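Law for Young Readers
By Elisa Bianchini
July

What Happens When Somebody Breaks a Contract?

Maybe you think contracts are only for adults with briefcases. But you have seen many of them already. When your family buys bread, there is a contract. When you pay to ride the bus, there is a contract too. A contract is a promise that the law takes seriously, and it does not always need paper or a signature.

Most contracts end well. The bread is paid for, the bus arrives, and no one thinks about the law. In this article we look at the other ones, where one side does not do what it promised. Lawyers call this a breach. The word is a cousin of "break," and it means almost the same.

A story about some shelves

Let us imagine a toy store called Skukton, in a town called Momport. The store is moving to a bigger building and it needs new shelves. The owner makes a contract with a carpenter named Caruso. Caruso will build the shelves and bring them before the store opens. Skukton will pay him $900.

The opening day comes, and there are no shelves. Caruso took another job and did not have time for this one. The owner is angry, and of course we understand her. But what can she ask for?

The first thing people often say is, "He must be punished!" In the law of contracts, this is usually not the answer. A person who breaks a contract does not normally go to prison, and a judge does not normally make him pay extra only because he behaved badly. The judge asks a quieter question. Where would the store be now, if the promise had been kept?

Counting the loss

To answer this, we need a little arithmetic. The owner calls a second carpenter, Dilberg, who can do the same work quickly. Dilberg wants $1,300. The owner had planned to spend $900, so she must now spend $400 more to get the same shelves.

That $400 is her loss. If she goes to court and wins, the judge can order Caruso to pay it to her. This money has a name, "damages." It is a strange word, because it sounds like something broken, but in law it means the money that repairs the loss.

Notice that she does not get the full $1,300 from Caruso. She never paid him the first $900, so she still has it. If he gave her everything, she would have free shelves, and the contract did not promise her free shelves.
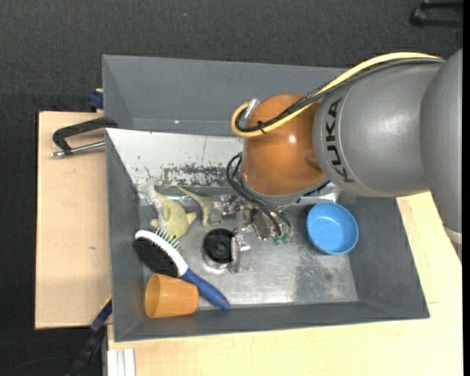
Losses that are too far away

Now it becomes more difficult. Suppose the owner says, "Because I had no shelves, I was sad. Because I was sad, I forgot to close my window at home. Because the window was open, the rain came in and spoiled my carpet. Caruso must buy me a carpet!"

Do you think this is fair? Most judges would say no. The carpet is too far from the promise. When Caruso agreed to build shelves, he could not guess that a carpet was in danger. The law says that such a loss is too "remote," and remote means far away.

But what if she had told him, "Please do not be late, I have a big opening party for 28 customers, and I will lose money if the store is empty"? Then he knew about the party when he made his promise. If she can show how much money she lost, a judge may include some of it. So it is a good idea to say important things at the beginning, when both sides are still agreeing.

Do not sit and wait

There is one more rule, and children usually like it because it is the same rule that parents use. If something goes wrong, you must try to make it less bad.

Imagine that the owner does not call Dilberg or any other person. She sits in the store for 6 months with the toys in boxes, and then she asks Caruso to pay for every week. The judge will probably ask her why she did not look for another carpenter. She cannot get money for a loss that she could easily have avoided. Lawyers say she should "mitigate" her loss. You can say "make smaller" and you will be understood.

She does not have to do anything crazy, however. She does not need to learn carpentry in one night or pay ten times the price. She only has to do what is reasonable.

Can the judge say "Just do it"?

Sometimes money is not the best answer. If you agreed to buy one special old painting, and there is no other like it in the world, you cannot use the money to buy the same one in another shop. In a case like this, a judge may order the seller to hand over the painting. It is called "specific performance."

With shelves this almost never happens, as many people can make shelves. Judges also do not like to force a person to work. Would you like to use a shelf made by a carpenter who did not want to make it?

Words to remember

Breach: not doing what you promised in a contract.
Damages: money to repair a loss.
Remote: too far away from the promise.
Mitigate: to make a loss smaller.
Specific performance: an order to do the thing you promised.

The rules are not the same in every country, and real cases have many more details than our story. If you want to try it yourself, think of a promise between two friends about a borrowed bicycle, and decide what the loss would be if it came back with a flat tire.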